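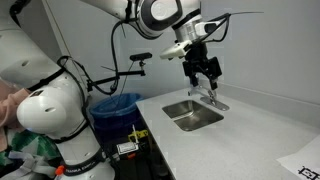
# Where does the water go when you turn it off?

When I was nine I asked my dad this and he said "back to sleep." I believed him for way too long! I pictured the water curled up inside the faucet with a tiny blanket. So let me give you the answer I wish I'd gotten, and we'll start at the sink and poke around from there.

## The water is already waiting

The water doesn't go anywhere when you turn the faucet off. It just stops. It's sitting right there in the pipe, all the way up to the faucet, pushing to get out. All day, all night, while you're at school.

And I do mean pushing. Try this with a garden hose (outside, please, and ask first). Turn the water on and put your thumb over the end. Feel that? Your thumb is being a faucet, and not a very good one, and now your shoes are soaked.

That push is called **water pressure**. In my town, Grarneck, it comes from a big water tower on the hill behind the school. Pumps lift the water up into the tower, and then the weight of all that water presses down through the pipes, under the streets, into our houses. The tower is higher than everybody's kitchen, so the water is always trying to come down and get to us. Some towns don't have a tower and use pumps to do the pushing.

## What's the handle doing?

Inside a faucet there's a part called a **valve**. A valve is a little door for water. When you move the handle, you're moving the door.

There's more than one kind. My grandma's faucets have the old kind, where you twist and twist and twist. Each twist moves a rubber piece (it's called a washer, even though it doesn't wash anything) closer to a hole. When the rubber squishes down over the hole, the water stops.

A lot of newer faucets have one handle that you lift and swing. Many of those have two smooth, hard discs inside with holes in them, one disc on top of the other. Line the holes up and water comes through. Slide them so they don't match and it can't. You can make your own with two paper plates! Cut a hole in the same spot on each one, stack them, and turn the top plate slowly. You'll see the hole get skinnier and skinnier, like a moon, until it's gone.

That's why you can get just a trickle, too. A trickle is a door that's only open a crack.

## Hot and cold

Two pipes come up under most kitchen sinks. One has cold water in it. The other comes from the water heater, which is usually hiding in a basement or a closet. With a one-handle faucet, swinging it from side to side changes how much you get from each pipe, and they mix before they reach your hands.

The hot side often starts out cold. The water that was sitting in the pipe has cooled off, and it has to come out before the hot stuff can get to you. I timed ours once and it took 11 seconds. At my cousin's house it takes so long that she brushes her hair while she waits. (Start with cold when you wash your hands and warm it up bit by bit. Hot water can burn you really fast.)

## Drip, drip, drip

If the rubber washer gets old and crumbly, it can't cover the hole all the way anymore. Remember the water is always pushing? It finds the gap and sneaks out one drop at a time.

I put a measuring cup under our drippy bathroom faucet before bed, and by breakfast there were over 200 milliliters in it. We watered the fern with it. Then my neighbor Walid Atallah came over with his wrench and let me hold the flashlight, and the bad washer was SO gross, flat on one side and black and kind of slimy. I kept it. It's in a jar.

## Down the hole

Now for the other end. Used water falls down the drain and goes through a bendy pipe under the sink. If you're allowed to open the cabinet, look for a pipe that dips down and comes back up again. That dip is a **trap**, and there's always a bit of water sitting in it. Smelly air from the sewer can't get past the water, so it stays out of your kitchen. Traps also catch rings and marbles, and one time a whole dinosaur leg.

After the trap the water heads into a bigger pipe, then a bigger one, and in most towns it ends up at a place where it gets cleaned. If you live out in the country, it may go into a septic tank under the yard.

## Words to keep

- **Pressure:** the push that makes water come out
- **Valve:** the little door the handle moves
- **Washer:** a soft ring or disc that seals a gap
- **Trap:** the dip in the drainpipe that holds water

Next time I want to do toilets. My mom says to wait until after dinner.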